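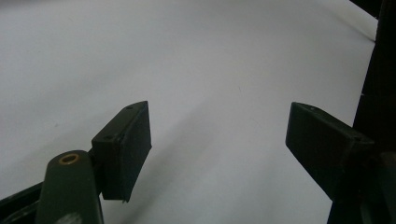 Repair room to open to residents of Prutwood in July

Prutwood Council has approved the opening of a public repair room on the ground floor of the former telephone exchange in Mill Lane. The room will be run on the council's behalf by the Trestedus Trust, and will open to residents in July.

Under the agreement, residents may bring small household items such as lamps, radios, toys, zips and kitchen scales, and will be given help to mend them. Each repair slot will last 70 minutes. Slots may be booked at the library desk or by telephone, and a small number will be kept free each evening for people who arrive without a booking. Doors will open at 5.30 pm.

The council has set aside a grant of £3,000 for the first year to cover insurance, electrical testing and the purchase of fuses, screws, thread and other small items. Rent will not be charged. Replacement parts costing more than £7 must be paid for by the owner of the item, who will be told the price before any work begins.
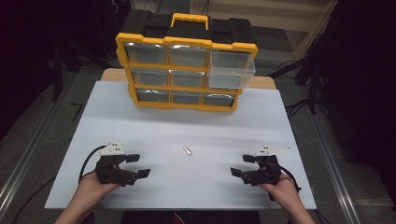 Photo: Trestedus Trust

Perihan Tokgöz, who chairs the trust, said the scheme followed a trial held over the winter at the Ağca Hall, where 52 items were brought in. "The trial showed us that people will gladly mend a thing if they are shown how – and if the right screw is to hand," she said. "We are grateful to the council for its support."

The trial also led to a change in the rules. Microwave ovens and items with a petrol engine will not be accepted. Televisions will be looked at only where the fault lies in the plug or the lead.

Volker Wiegand, head of waste services at the council, said that items which could not be mended would be returned to their owners, who may take them to the recycling centre at Inow Road. The centre's opening hours are unchanged.

Children under 12 must be accompanied by an adult. Step-free entry is by the side door in Chapel Street, and the front steps will stay closed until the handrail has been replaced.

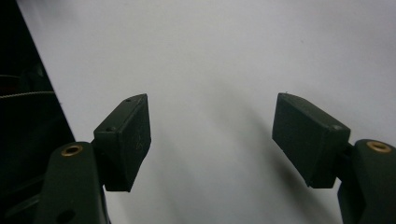
Do residents have to pay for a repair slot?

There is no charge for a slot. Owners pay only for replacement parts above the £7 limit, and donations towards the running of the room may be left at the desk.

The council will review the agreement with the trust after the first year.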